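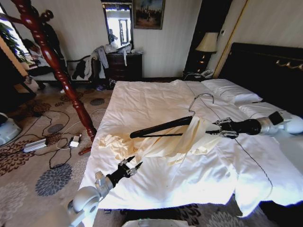 Pourquoi un robot a-t-il tant de mal à ranger un pull ?

Toi, tu sais accrocher un vêtement sur un cintre. Tu ne le fais jamais, mais tu sais. Pour un robot, c'est une autre affaire, et Orla Duggan s'en est rendu compte en mai, quand elle a décidé d'en bricoler un dans l'atelier partagé de son quartier. Il s'appelle Pimix et il a 7 moteurs.

Un cube est un objet poli : on le pose, il garde sa forme. Un pull, non. On le prend par une manche, l'autre part se promener. Le robot doit donc regarder le tissu, choisir un endroit où pincer, bouger un peu, puis regarder encore. Il recommence à chaque pli. Toi aussi, mais ton cerveau ne te prévient pas.

Deux bras valent mieux qu'un. Pendant qu'une pince tient le cintre, l'autre peut attraper un coin du tissu. Il faut juste qu'elles évitent de se cogner, et Pimix a mis 40 essais à le comprendre.
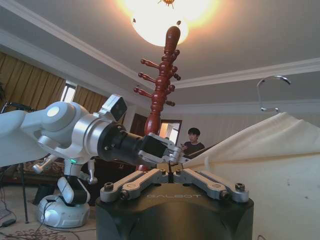

Des yeux sur les poignets

Où mettrais-tu les yeux d'un robot ? Sur la tête, bien sûr. Sauf que, de là-haut, ses propres bras lui cachent souvent ce qu'il fait. On ajoute donc une petite caméra près de la pince. Elle voit le tissu de tout près, et parfois beaucoup de plafond, selon la façon dont le poignet est tourné.

Colm Scanlon, qui s'occupait des câbles de Pimix, a voulu en installer une troisième sous le coude. Elle a filmé son pantalon pendant tout l'après-midi.

Et le crochet ?

Reste à suspendre le cintre. Le crochet doit passer par-dessus la patère, puis descendre. Si la pince s'ouvre trop tôt, tout tombe. 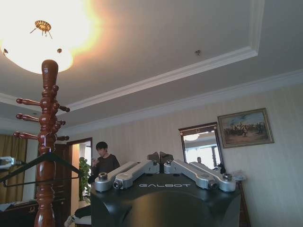

Si elle s'ouvre trop tard, le bras repart avec le cintre et parfois avec le portemanteau. Le programme d'Orla vérifie donc d'abord que le poids ne tire plus sur la pince. Ensuite seulement, il lâche.

Tu peux essayer chez toi avec deux pinces à linge, une dans chaque main, et un vieux tee-shirt. Interdit de toucher le tissu avec les doigts. Colm a tenu quatre minutes avant de tricher.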